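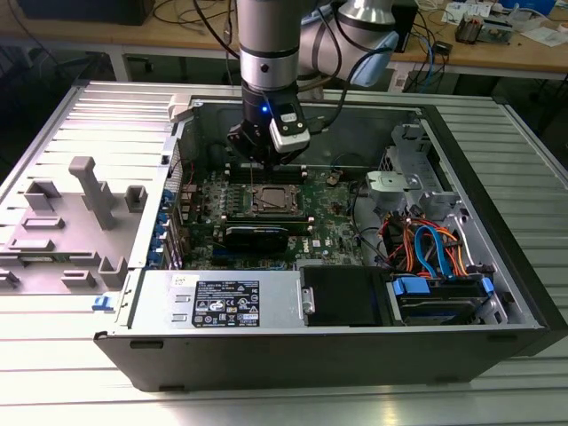 So I finally got to the Curkham museum last weekend, mostly to see the altarpiece everybody has been writing angry letters about. If you missed the fuss, a local man named Sorin Stoica wants it taken off the wall because the devil in the bottom corner looks (he says) a lot like a tax collector from his family tree. The panel is dated 1614, so I guess the family holds a grudge!

I went in expecting to roll my eyes and came out kind of torn. The face really is nasty. It's a portrait of somebody, you can tell, with a crooked little mouth and a wart by the ear, and whoever painted it had a score to settle. But take it down? I stood there for 20 minutes and saw things I'd never have caught in a book, like the tiny dog asleep under the table — best part of the whole painting, if you ask me.

The museum's answer so far is a new label, and it's a pretty good one. Corina Sandu wrote it, and she gives the family's side in plain words without getting preachy. I only wish the type was bigger. I had to squat to read it, and so did the couple behind me.

My friend Lakmal thinks the whole complaint is a publicity stunt and we argued about it all the way to the parking lot. I don't buy that. People get attached to their dead relatives, and Stoica has been sending letters since February, long before the paper picked it up.

Tickets are 9 dollars, or 6 if you come after four, and the room with the altarpiece is upstairs past the coins. Skip the coins. The café does a very decent plum cake, so leave some time for that.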